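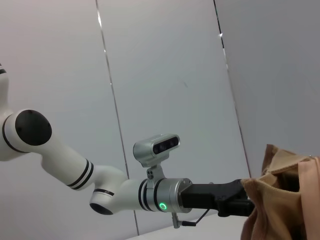 Liv Hellström reckons anyone who makes beats at home should learn on pads before they touch a mouse, and she told me so when I said I was buying the Flaneck. I had always drawn my drums in by hand on the laptop, so I was the right person to test that on.

Review: Flaneck pad sampler
By Sérgio Teixeira
Tuesday, December 15, 2020
Filed under: Gear, Beatmaking, Home Studio
14 shares | 3 comments

The Flaneck is a small sampler with 8 pads, a short row of knobs and a built-in sequencer. I paid 297 euros for mine in November. It runs on mains power or batteries and you don't need a computer to use it.

The pads are the best part. They are firm, they pick up light taps well, and I had no double hits once I had turned the sensitivity down a notch. Finger drumming on them is good fun even if your timing is as poor as mine.

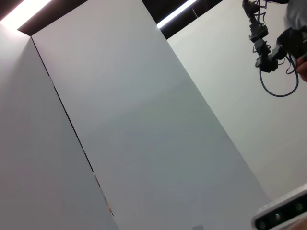 Sampling is quick. You hold one button, play your sound in and let go. Trimming the start and end is done with two knobs, and the screen is just big enough to see what you are cutting. I put an old choir recording of my aunt's through it and had a usable loop in 20 minutes, most of which went on picking the right bar.

The sequencer is less good. Swing is set for the whole project and can't be changed for a single pad. Saving is slow as well, and the music stops while it happens - not something you want on stage.

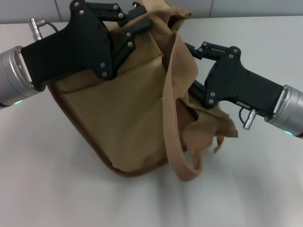
The headphone output is on the quiet side too. With my closed pair I had it at full most of the time. The main outputs are clean and I heard no hum through the monitors.

I still draw in my hi-hats on the laptop. Kicks and snares I now play by hand, and they sound better for it, so Liv was at least half right. If you play live a lot, try the saving in a shop first. For writing at home I would buy it again.

Rating: 3.5 out of 5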